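Visit Report: Open Day at the Drudusgate Recording Rooms
Prepared for members by Princess Dimaculangan

Members of the society visited Drudusgate on October 21, 2023, at the invitation of the Komden label, which has leased the building for its rock and pop artists. The group numbered 19. 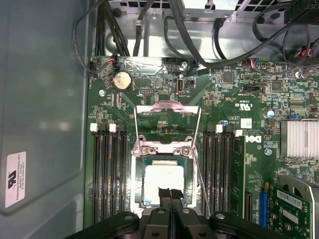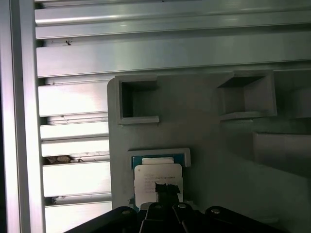
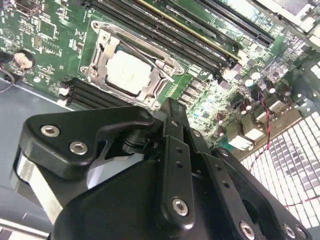

Processor and socket (first and third); chip-like component at a shallow slot or socket (second).

Members' Bulletin, No. 32, page 21

The program opened in the large tracking room, where the house engineers played back a single by the band Gronum in two forms. The first was the version released in August. The second was a new mix with a guest vocal by the singer Tagle, recorded in the same room over two evenings. Members were invited to compare the second chorus in particular. In the new mix the rhythm guitar has been lowered and the guest voice takes the upper line, with the original lead singer moving to the harmony. Opinion in the group was divided, and several members preferred the plainer ending of the first release.

A period of 30 minutes was set aside for questions. The engineers explained that guest vocals are now often recorded in a different city and sent in as separate files, and that the label had asked for this one to be done in person. They were asked whether the song would be performed as a duet on the band's coming tour. The label's staff replied that the matter had not been settled and would depend on the singer's own schedule.

The group then moved to the smaller overdub room upstairs. It holds an upright piano, two vocal booths and the studio's older mixing desk, still preferred by some visiting producers for drums. Members were permitted to try the talkback system. The stairs are steep, and those who find them difficult should write to the studio in advance, as there is a goods lift at the rear of the building.

After lunch, Komden presented its release plans for the winter. These include a live record by Gronum, taken from their support dates earlier in the year, and a first album by Tagle. No release dates were given for either. A short set by Tagle, with one guitarist, closed the afternoon. Of the four songs performed, the slow opening number was the best received.

The society thanks Komden and the staff at Drudusgate for their hospitality. Members who wish to join the next studio visit should give their names to the secretary in writing. Travel costs are not covered, and places will be offered first to those who did not attend this one.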